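Filed under: Music Software, Library Tinkering

I finally moved my whole music library over to Ronetti in May, and I have opinions! Mostly good ones. It opens fast, the search is great, and it imported all 1695 albums without crashing once (my old player, Sorex, used to fall over somewhere in the letter M every single time).

The trouble started when I sorted by artist. Anybody with a "The" in their name had been split in two – half my records under T, the other half where they belong. Ronetti reads the "sort artist" tag if there is one, and years of ripping CDs with whatever program I had lying around means some files have it and some don't.

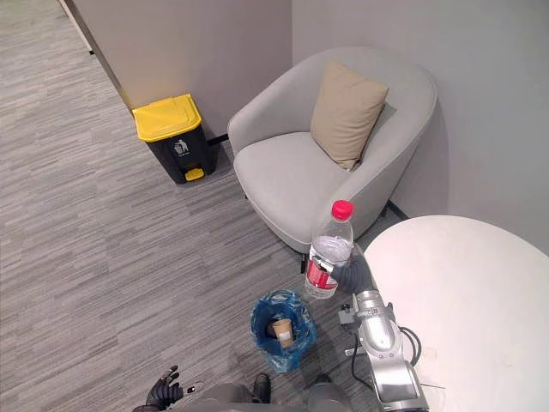 Do you have to fix the sort tags one file at a time?

You can do a whole artist at once. Select every track, open the info window, go to the Sorting tab and type the name the way you want it filed. Leave the other boxes alone or you'll overwrite them too, and yes, I found that out with 171 tracks selected.

Imogen Pilkington left a comment on my last post suggesting a little free script called Bollulance, which goes through a folder and fills in missing sort tags for you. I tried it on a copy of my jazz folder first. It got everything right except 11 albums, all of them by people with "van" or "de" in their names, and I fixed those by hand while dinner was in the oven.

One more thing – after you change the tags, Ronetti won't notice until you tell it to rescan. It's under Library, then Refresh, and mine took long enough that I went off and made tea.

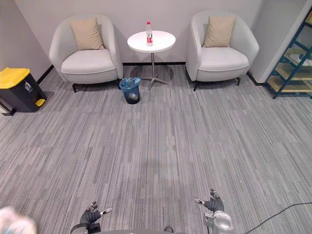

What's still bugging me

Box sets! A set with 2 discs shows up as separate albums unless the titles match exactly, right down to the spaces. If you know a way around that, please tell me.

4 comments | Share this post

Back to top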